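Previous post
My Account Safety Check, With Comments
in Everything Else, Online Life 7 Comments

Checked 17 June 2023. I run a town politics page called Vumlow plus a newsletter through Jotow, and I last did this in April. Same list as before, with my grumbling left in.

1. Passwords different on every account
Needs work. The page and the newsletter were fine, but my old Kabbaj forum login was still using the same password as my email (yes, I know!). Changed it on the spot.

2. Two-step login turned on
OK. It sends the code to my phone, and I printed the backup codes this time – they're in the kitchen drawer under the takeout menus.

3. Who else can post to the page
Needs work. I had two admins who moved away before the last school board race and could still post as Vumlow. Both removed. Lovely people, wrong town.

4. Subscriber list saved somewhere I control
OK. Almost 2000 names, exported and copied to a thumb drive. I opened the file to make sure it wasn't blank, which happened to me once and I'm still mad about it.

5. Connected apps
Fail. I found Culine still hooked up with permission to post for me. I used it for one poll about the bridge tax and forgot all about it. Disconnected, and I went through the rest while I was in there.

6. Comment filter
OK, mostly. Links get held for up to 48 hours until I look at them. It also holds anybody who types the word "recall," so half the council fight was stuck in there. I took that word off the list.

7. Old posts backed up
Partly done. The newest 100 are saved. The older ones are next, maybe over a weekend when it's too hot to mow.

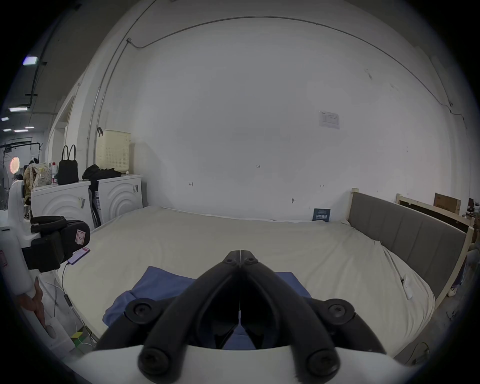 Folded blue cloth, cream-white fitted sheet.

8. Recovery email still works
OK. Sent myself a test and it showed up in the spam folder, so I marked it safe and sent another one. That one landed in the inbox.

Still open: item 7, and a second look at item 5 on the tablet. If you run a page of your own, tell me in the comments what you check that I don't.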